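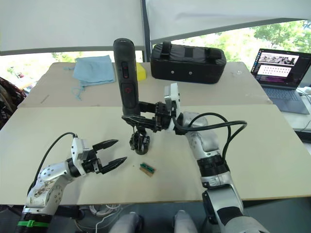 A reader wrote in to ask if the Flanberg bench is worth the money when a solid door on two trestles does the same job. For light work the door is fine. I used one for years.

Reading time: 2 min

The Flanberg ships flat in two boxes. Assembly took me most of an evening, with 11 bolts per leg frame and a paper manual that skips the step for the rear brace. Rated load is 825 pounds. I had almost 200 on it, mostly a drill press and a vise, and the top stayed level.

The drawer is the weak part. It sticks in May when the garage gets damp, and the runners are thin. I rubbed candle wax on them and it helped a little.

A small cordless screwdriver such as a Bosch will handle the drawer screws. The frame bolts need a socket wrench.

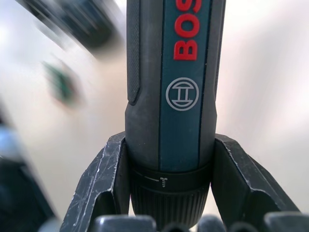
Compared with the Costitz

The Costitz costs less and has a better drawer, but it rocks when you plane on it. I'd take the Flanberg and leave the drawer out.

Filed under: Workshop > Benches & Storage
Last updated: May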